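Home | Topics | A–Z | Household | Textiles | Contact

Print this article | E-mail this article

Hot water extraction

Hot water extraction is a method of cleaning carpets, rugs and upholstered furniture. A heated solution of water and detergent is sprayed into the fabric under pressure and drawn out again almost at once by a strong vacuum. The method is widely called steam cleaning, although the water normally leaves the machine as a liquid and very little steam is involved.

Equipment

Machines fall into two main groups. Portable units stand in the room being cleaned and hold their own tanks for clean and dirty water. Truck-mounted units stay outside in a van and are joined to the cleaning tool by long hoses. Truck-mounted machines usually have more suction and keep their water hotter, but they need a parking place close to the building. Apartments on upper floors are more often cleaned with portables.

The part that touches the carpet is called a wand. It carries one or more spray jets and a vacuum slot behind them. Upholstery is cleaned with a smaller hand tool, which uses less pressure so that the padding under the fabric does not become soaked.

Process

The carpet is first vacuumed dry. Loose grit is easier to remove before it gets wet, and skipping this step is a common fault in hurried work. A pre-spray is then applied and left to loosen greasy soil, often with some brushing. Stains may be treated separately. The cleaner then pulls the wand backward in overlapping strips, spraying on one pass and vacuuming on the next. Extra dry passes shorten the drying time.

Some cleaners finish with a mild acid rinse. This brings down the alkalinity left by the detergent and helps the pile feel softer. The pile may also be groomed with a rake so that it dries standing in one direction.

Drying

Drying time depends on the fiber, the thickness of the pile, the air flow in the room and the amount of water left behind. A synthetic carpet in a well-aired room may be dry in 8 hours. Dense wool can take 12 hours or more. Furniture legs are set on foil or plastic tabs during this period to prevent rust marks and wood stain from passing into the fibers.

Problems

Overwetting is the most frequent complaint. It can cause shrinkage in carpets with natural backings, a musty smell, and brown marks as moisture carries old soil to the surface. Detergent that is not rinsed out leaves a sticky film that attracts dirt. Color may bleed from some hand-dyed rugs, and a small hidden area is tested first. Viscose and untreated silk are generally cleaned by other means.

Local trade

In Trutham the method replaced shampooing in most homes after Cistwood, a rental business, began lending portable machines by the day. Its first catalog listed 19 machines. Multeo, a contract cleaning firm in the same town, offered the service to offices and hotels. Bošković, a family firm known for rug repair, continued to wash woven rugs by hand and accepted only fitted carpets for extraction. A survey of households in the Trutham area drew 1,409 replies, and most of those who had hired a cleaner said they had done so before moving out of a rented home. April was the busiest month for bookings.

Related methods

Bonnet cleaning uses a spinning absorbent pad and works mainly on the surface of the pile. Dry compound cleaning spreads a damp, absorbent powder that is brushed in and vacuumed up. Encapsulation uses a detergent that dries to brittle crystals around the soil, which are removed at the next vacuuming. All three use less water than extraction and allow the room to be used sooner.

Related articles
Bonnet cleaning
Carpet pile
Rug washing
Stain removal
Upholstery fabric codes
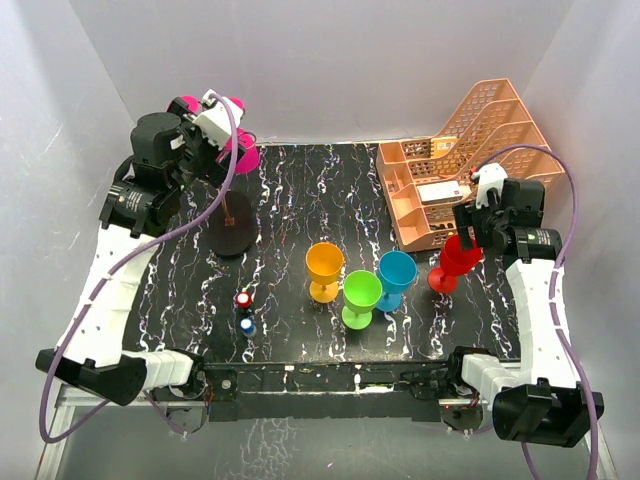 Fabric codes are usually printed on a tag under the seat cushions. W stands for water-based cleaners, S for solvent only, and WS for either one. Furniture marked X is cleaned by vacuuming or light brushing, and hot water extraction is not used on it.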